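Électricité domestique : notions de base et règles de sécurité
Notes de cours, séance 3. Enseignante : Floor Vanhove. Version relue le 12/07/2020.
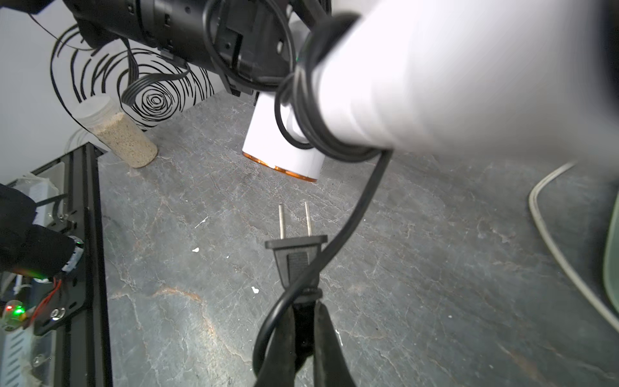

1. Rappel de la séance précédente

Nous avons défini trois grandeurs. La tension (U), en volts, mesure la différence de potentiel entre deux points. L'intensité (I), en ampères, mesure le débit de charges dans un conducteur. La résistance (R), en ohms, relie les deux premières par la loi d'Ohm :

U = R x I

La puissance (P), en watts, s'obtient en multipliant la tension par l'intensité. En courant alternatif, cette relation simple reste valable pour les appareils purement résistifs (radiateur, bouilloire, grille-pain). Pour les moteurs, il faut tenir compte du facteur de puissance, qui sera vu en deuxième année.

Ceux qui n'ont pas rendu l'exercice sur les résistances en parallèle le déposent dans le casier d'Adebayo Ibrahim avant la prochaine séance.

2. Le réseau qui arrive au logement

En Europe, le réseau basse tension fournit en monophasé une tension nominale de 230 V à une fréquence de 50 Hz. Deux conducteurs transportent le courant : la phase et le neutre. Un troisième, la terre, ne transporte rien en fonctionnement normal. Il sert à évacuer un courant de défaut.

Repérage des couleurs dans une installation récente :
Bleu clair : neutre.
Vert et jaune : terre, et jamais autre chose.
Autre couleur (rouge, noir, marron le plus souvent) : phase.

Dans les installations anciennes, ces couleurs ne sont pas fiables. On a déjà trouvé un conducteur vert employé comme phase dans un immeuble de la rue Somogyi, étudié par le groupe de Kayode Okafor. On vérifie toujours avec un appareil de mesure, même si le fil a la bonne couleur.

3. Classes d'isolation des appareils

Classe 0 : isolation principale seule, sans borne de terre. Interdite à la vente en Europe.
Classe I : isolation principale et masse métallique reliée à la terre. Lave-linge, four, réfrigérateur.
Classe II : double isolation ou isolation renforcée. Symbole : deux carrés l'un dans l'autre. La fiche n'a que deux broches, car la terre n'est pas utilisée. Sèche-cheveux, lampes, petit outillage.
Classe III : alimentation en très basse tension de sécurité, fournie par un transformateur adapté.

Erreur fréquente dans les copies : confondre une fiche à deux broches avec un appareil « sans protection ». Un appareil de classe II est protégé par sa construction. Inversement, un appareil de classe I branché sur une prise sans terre perd la protection prévue par le fabricant, tout en fonctionnant normalement en apparence.

Toutes les fiches ne vont pas dans toutes les prises. Les broches plates sont courantes en Amérique du Nord et au Japon, les broches rondes en Europe continentale. Un adaptateur de voyage modifie la forme du contact mais ne change pas la tension. Il faut lire la plaque signalétique : la mention 100-240 V indique que l'appareil accepte les deux types de réseau. Si elle porte seulement 120 V, on ne le branche pas sur du 230 V sans transformateur.

4. Protections au tableau

4.1 Le disjoncteur divisionnaire
Il coupe le circuit en cas de surcharge ou de court-circuit. Il protège les conducteurs contre l'échauffement. Il ne protège pas une personne qui touche un fil sous tension.

4.2 Le dispositif différentiel
Il compare le courant qui part par la phase et celui qui revient par le neutre. Si l'écart dépasse le seuil, il coupe. Le seuil retenu pour la protection des personnes dans le logement est de 30 mA. Le bouton « test » doit être actionné régulièrement.

4.3 Le fusible
Encore présent dans beaucoup de logements. On le remplace par un fusible de même calibre. Un calibre plus élevé laisse passer un courant que les fils ne supportent pas.

5. Rallonges et cordons

La puissance maximale est inscrite sur la rallonge ou sur son enrouleur. Deux valeurs figurent souvent côte à côte : enroulé et déroulé. Un câble enroulé évacue mal la chaleur, et la valeur admissible est donc nettement plus basse.

Règles à retenir :
Dérouler complètement un enrouleur avant d'y brancher un appareil de forte puissance.
Ne pas brancher une multiprise sur une autre.
Débrancher en tirant sur la fiche et non sur le câble.
Ne pas faire passer un cordon sous un tapis ou dans l'entrebâillement d'une porte.
Remplacer un cordon dont la gaine est fendue. Le ruban adhésif n'est pas une réparation.

Exemple traité en classe. Une multiprise porte l'indication 16 A. Sous 230 V, la puissance maximale est de 230 x 16 = 3 680 W. On y branche un radiateur de 2 000 W et une bouilloire de 2 200 W. Total : 4 200 W, soit 18,3 A. La limite est dépassée. Le disjoncteur du circuit ne déclenche pas forcément tout de suite pour une surcharge aussi faible, et la multiprise chauffe pendant ce temps.

6. Conduite à tenir en cas d'électrisation

On parle d'électrisation quand le courant traverse le corps, d'électrocution quand la mort s'ensuit.

Ne pas toucher la victime tant que le courant n'est pas coupé.
Couper au disjoncteur général.
Appeler le 112.
Si la victime ne respire pas, commencer le massage cardiaque et faire chercher un défibrillateur.

Toute personne électrisée doit voir un médecin, même si elle se sent bien.

7. Exercices pour la prochaine séance

Exercice 1. Un fer à repasser de 2 400 W est alimenté sous 230 V. Calculer l'intensité, puis la résistance de l'élément chauffant.

Exercice 2. Relever la plaque signalétique de trois appareils chez vous. Noter la tension, la puissance et la classe d'isolation.

Exercice 3. Expliquer en quelques lignes pourquoi un différentiel ne réagit pas quand une personne touche à la fois la phase et le neutre en étant isolée du sol.

Lecture : polycopié Tolent, chapitre 3, pages 21 à 30. Le corrigé de la séance 2, rédigé par Abimbola Iyamu, est disponible au secrétariat.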